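Taping out the worktop

I've been meaning to write this one up since we moved to Condville, because it's the tip I get asked for most and it costs next to nothing. If your kitchen worktop is always a muddle by the time you've got three things on the go, get yourself a roll of blue painter's tape and mark it into sections. That's it, really! But there are a few bits I've learned by doing it badly, so read on before you start sticking.

First, clear everything off and wipe down with a barely damp cloth, then dry it properly with a tea towel. Tape hates crumbs and it hates grease even more. If you've got an oiled wooden top (mine at the old house was) try a short piece somewhere out of sight and leave it overnight before you commit.

Next, decide what you do most. I bake, so I want one patch for weighing out, one for the mixing bowl, one for tins and trays, and one I try to keep free for the recipe book and my tea. Two long strips crossing each other will give you four patches and that's plenty for an ordinary kitchen. I once went mad and made nine and couldn't remember what any of them were for.
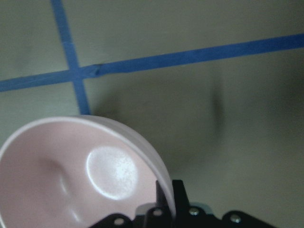

Don't bother with a ruler. I lay mine by eye and it's never once made a difference to a sponge. Pull off more than you need, stick one end, hold the other end up and lower it slowly while you smooth along with your thumb. Where a second strip goes over the first you may get a little pucker. If it's tiny, leave it. If it's big enough to catch flour, lift that bit and lay it again.

Now the bowl. Choose one home for it and always put it back there, even when it's in the way and you're only nipping to the fridge. I like a wide bowl with a smooth finish, as you can get round the inside with a spatula in one go and there's nowhere for butter to hide. Mine holds 1,000 grams of flour with room to stir, although I rarely go over 800. Stand it on a folded cloth if it slides when you beat.

A few odds and ends:

Peel the tape back low and slow, nearly flat to the worktop. Yanking it straight up is how you get the sticky line.

If you do get the sticky line, a drop of cooking oil on kitchen paper shifts it, then washing-up liquid to get rid of the oil.

I change mine once a fortnight, or sooner if the edges start collecting icing sugar. I wouldn't leave it down for months.

Keep it well away from the hob, please.

It works in the workshop too. I've done the same on the bench in the shed for screws and paint pots, and that lot has been down since July.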